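Ticket: Pose tracker loses lock when the tool tilts upwards
Product: Plustport tracking module
Opened by: Marjan Yazdani
Assigned to: Abhishek Ahuja
Status: Waiting for confirmation

Marjan, Monday morning

Hello all, and sorry to land this on you first thing. Since we moved to the new Plustport build, the tracker drops out whenever the hand-held gripper is tipped back so that the camera looks up past the fingers. Level movements are lovely, much smoother than before, so thank you for that! But as soon as I tilt, the estimated position slides off sideways and the log fills up with "low inlier count". I've tried a restart, a fresh calibration and the old settings file from Pomwood, and only the old build behaves itself. The camera is set to 60 frames a second, as always.

Abhishek, 11.20

Morning Marjan, no need to apologise, this is a very clear report. Could you tell me which mask file the tracker is loading? It prints the name right at the start, just after the camera line, and it's easy to miss. I'd also like to see the kind of view you have when it goes wrong.

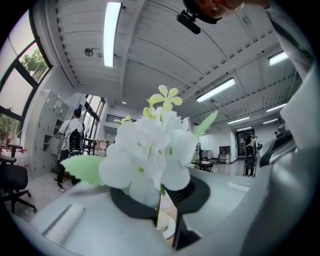

The mask file is the default one, so I suspect that's half the answer already. I've been reading up on how the tracker picks its points, and as I understand it, it wants corners that stay put in the room and don't look too much like their neighbours. With the flowers filling the middle and the big grey finger down the right, a good share of the view is moving with the tool, and what's left up top is ribbed ceiling and fluorescent tubes, all those parallel beams looking like one another. The lockers ought to be good for points, but they get a very small share. Is there a way to make it spread them out? (Marjan)

Abhishek, 14.05

There is, and you've put your finger on it. The default mask was drawn for the Nurari gripper and doesn't cover your fingers at all. Please do the following when you have a moment:

Load mask_wide instead of mask_default.
Set grid_spread to on.
Raise min_inliers from 46 to 50.
Leave the exposure alone for now, so we only change one sort of thing at a time.

Keyvan Vahidi is looking at whether an object held in the fingers can be masked on the fly, but that's a bigger job and I'll open a separate ticket for it.

Marjan, 16.40

All done, and 2 tilted runs have gone through without a dropout. I'll do a longer set tomorrow with Babak before we close this.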